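The Long Wait for a Tribal Council

September 2023

Lejla Nikolaidis applied for the island show Hesine seven times before anyone rang her back. She was working at a bakery when the call came, and she took it in the cool room so her boss wouldn't hear.

The producers cast her for the season that wrapped in June. She went home on the second vote. Her final-week tally in the viewers' poll was 2,351, against 2,962 for Ognjen Kovačević, who lasted until the merge and picked up most of the fan mail.

"I'd practised lighting fires for months," Nikolaidis says. "I never got to light one."

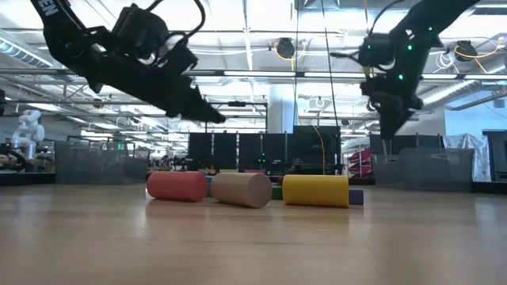

Two black arms above a light wooden tabletop.

Contestants get a small daily allowance and a bag packed to a strict list. Kovačević wore the same pair of green shorts through every challenge, and a fan in Hobart later offered him $500 for them. He said no. His mum had already thrown them out.

Casting producer Hawi Hailu reads the application videos herself, usually at night. She skips anyone who opens with a catchphrase. Her favourite this year came from a retired bus driver who talked about his neighbour's hedge for the full time limit.

Nikolaidis has gone back to the bakery and does the early shift. She has sent in an application for the returning players' season, and Hailu's office says calls will go out once the location is locked in.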